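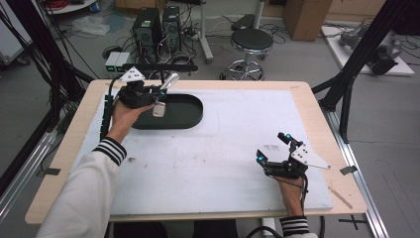 Fig. 4-1. Both hand-held grippers over the work table, the left one holding a small silver object above the tray.

4. Setting up the tray and stand chore

Read this section before you book table time. The chore is putting small things away on a tray stand and hanging up whatever has a strap. A child can do it while talking about something else. So far as we know, no machine you can buy will do it in a house where the stand gets moved, and finishing this section won't change that. You will end up with recordings of a person doing the chore through grippers, and a fair idea of how awkward it is.

Sofia Papadakis wrote the first version of these steps at Kirnmont. It was revised Mar 20, 2020, mostly to take out promises.

4.1 Before you start

You need the table with its white board, two hand-held grippers, the black oval tray and its stand, and the objects listed on your Guren job sheet.

CAUTION: Keep your thumbs clear of the finger pads when closing. The grippers don't know a thumb from a spoon.

NOTE: Marks and smudges on the board are fine. Do not scrub between runs. If your results fall apart over a smudge, we would like to hear about it, and so should anyone planning to sell you a kitchen helper.

4.2 Placing and gripping

1. Set the tray flat on the board, within easy reach of both hands. Check that the stand doesn't rock.

2. Strap in the left hand, then the right. Run each cable so that it can't drag across the board.

3. Open and close each gripper a few times with nothing in it. The two pads should face each other squarely. If one is twisted, loosen it and start again.

4. Lay the first object beside the tray. Shiny ones are the worst. Polished metal slides out of flat pads, and its reflections have spoiled more of our trial runs than any other cause.

5. Bring the open fingers up to the stand, with the tray between them, and stop. Look at how much room you have on each side of the pole. It is less than your bare hands would have you believe. 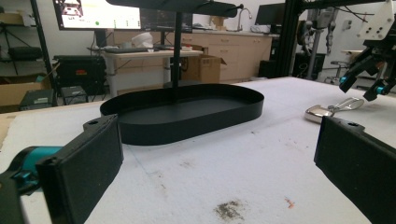
6. Pick up the object, move it over the tray and let go. Lower it first. Dropping it from a height counts as a failed run, even if it lands in the tray.

7. Repeat until you have the number of runs on the job sheet, normally 50. Log the bad ones too. Bienvenido Castillo checked one early batch and found 84 fumbles that had been left out, which made the chore look nearly solved.

4.3 Hanging a strapped object

8. Choose an object that has a strap or loop. Hold the strap with one gripper and steady the object with the other.

9. Pass the strap over the bar and release slowly. Wait for the object to stop swinging before you back away.

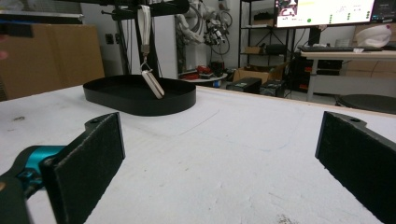 Fig. 4-3. Strap over the bar, with the object hanging from its clip at the tray.

10. If the strap slips off, leave it where it falls and begin a new run.

NOTE: Straps bend differently every time. Treat any claim of a "learned" hanging skill with care until you have seen it done with a strap the machine has never met, on a stand somebody has shifted a hand's width.

4.4 What the results will and won't tell you

A clean set of runs shows that the job can be done with two stiff fingers on each side and a person doing the thinking. It says very little about your front hall. Send finished logs to Stelios Panagiotou, with the tray position written down.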